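开放日上的双臂工作台：与萨尔米特·列皮尼娅、佩琳·戈蒂耶一席谈
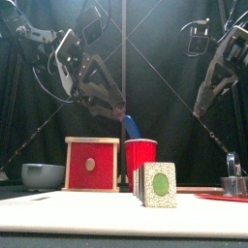

开放日演示：左侧夹爪夹着一件蓝色物品，正伸进红色杯口。

Sendasley 实验室的开放日办在二楼，2021年10月的一个上午，楼梯口贴了张手写的箭头，参观的人顺着箭头走进来，先签到，再领一张印着时间表的纸。双臂工作台的演示排在最里面的一间，每场20分钟，座位18个，来晚的人站在后面。

我在第二场和第三场之间见到了萨尔米特·列皮尼娅（Sarmīte Liepiņa）。她负责这个工作台，也负责当天的讲解，嗓子已经有点哑了。旁边是佩琳·戈蒂耶（Perrine Gautier），做控制软件，演示时坐在侧面的电脑前，基本不说话。我们三个人在走廊里聊，中间被打断了两次，一次是有人问洗手间，一次是有个孩子想再看一遍。

我先问列皮尼娅，为什么选往杯子里放东西这样的动作来演示。

“大家都看得懂。”她说，“杯口就那么大，偏了就碰到杯沿，坐在最后一排也能看出来。我们以前给来访的人看过轨迹曲线，讲得很认真，底下的人看手机。”

她说，细长的东西比方块难放。夹爪夹住的是一头，另一头朝哪儿，取决于夹的时候角度正不正。“夹歪一点，到了杯口就歪很多。人手会自己调，手指搓一下就过来了。夹爪没有这个本事，只能整条手臂跟着转。”

戈蒂耶补充说，手腕上的相机主要就是用在这一段。“靠近杯口的时候，远处的视角帮不上太大的忙，手腕上的相机离得近，看得清杯沿在哪里。但是它也有麻烦，夹着的东西会挡住一部分视野。所以两条手臂上都装了，一边看不到的时候，另一边也许能看到。”

我问，既然是一只手的活，另一条手臂在做什么。

“等着。”列皮尼娅说。今天现场有好几位观众问过同样的问题。她的回答是，不干活的那条手臂也要算进去，它停在哪里、离另一条多远，都得事先考虑。两条手臂共用一张桌子，碰撞多半出在大家没留意的那一条上。戈蒂耶说，她刚来的时候觉得让手臂原地不动最省事，后来改了主意，现在空闲的手臂会停在一个随时能接手的位置。

桌上除了红杯子，还有一个装着圆形拉手的红色木盒、一只浅灰色的碗、一只银色金属壶，靠前的地方立着一排带黑色斑点的小块，像多米诺骨牌那样一块挨一块，最里面的那块几乎贴着杯子底部。我问那排小块会不会太冒险。

列皮尼娅说，桌面不能太干净。“桌上只有一个杯子，谁都能做好。家里的桌子、厨房的台面，没有那样的。”她希望程序学会在有东西挡着的情况下绕过去。戈蒂耶的看法稍有不同，她觉得演示和测试应该分开，给观众看的时候可以少摆几样。“我们为这个吵过。”她说。列皮尼娅在旁边点头，说还会接着吵。

工作台的软件有个内部名字，叫 Flurkora，最早是为分拣零件写的。戈蒂耶接手后改写了抓取部分，把原来固定的路径拆成几段，每一段结束都重新看一遍再决定下一步。我问她这样会不会变慢。

“会。”她说，“老版本快得多，可是东西挪了一点位置它就不行了。参观的人喜欢快，我们自己喜欢它别出错。目前的速度算是折中。”

开放日之前，她们集中跑了一轮测试，一共1,000次放置，物品和杯子的位置每次都有变动。其中51次没有成功。列皮尼娅把这51次逐条看过，记在一个本子上。按她的归类，最多的一类是夹取时角度已经偏了，后面怎么调都补不回来；其次是碰到杯沿，杯子挪了位；剩下的是相机判断错了杯口的高度。

“我更愿意讲失败的那些。”她说，“成功的看起来都差不多。”

第三场开始前，讲解间里已经坐满了。前排有两位从 Tavares 来的工程师，那是一家做包装设备的公司，他们问得很细，问夹爪手指上的三角形镂空是为了减重还是为了变形。列皮尼娅回答说主要是为了变形，手指顺着物品的形状弯一点，接触面就大一点，减重是附带的。其中一位又问手指多久换一次。她说没有固定周期，看到根部有裂纹就换，备件放在抽屉里。

后排一位带孩子来的父亲问，这种机器什么时候能在家里收拾桌子。列皮尼娅没有给年份。她说收拾桌子里包含很多件事，拿起来、认出来、知道该放哪儿，还要知道哪些东西不该动，眼下她们能比较有把握地做其中的几件。那位父亲又问哪件最难，她想了想，说是知道什么不该动。

孩子问的是它晚上睡不睡觉。戈蒂耶从电脑后面探出头说，晚上断电。

演示结束后，我问她们对外开放有没有让工作受影响。戈蒂耶承认，前一周差不多都在做准备，检查线缆，调灯光，把平时随手堆着的东西收走。黑色的背景幕布是早就有的，作用是让相机背后的画面简单一些，也顺便挡住了后面的架子。她说最费时间的是灯光，白色桌面反光，金属壶也反光，灯的角度稍微一变，相机看到的就不一样。

“那只壶我提过好几次想拿走。”她说。

“壶留着。”列皮尼娅说。

谈到接下来的安排，列皮尼娅说，12月之前想把两条手臂配合的动作做出来，一只手扶住杯子，另一只手往里放。原理上不复杂，麻烦的是扶的力度，塑料杯一捏就变形，捏轻了又扶不住。她们打算和 Jondale 的一个小组合作，对方在做带触觉的指尖，样品还没有到。在那之前先用电机电流来估算力度，戈蒂耶说精度一般，够用来试思路。

我问开放日明年还办不办。列皮尼娅说要办，但希望分成两天，每场的人再少一些，让想提问的人都有时间问。她也想让观众自己动手摆桌子，东西随便放，然后看程序怎么应付。戈蒂耶说可以，前提是她先把急停按钮挪到离自己近一点的地方。

走廊那头有人喊下一场的观众可以进去了。列皮尼娅喝了口水，把空杯子递给戈蒂耶，进去讲第四场。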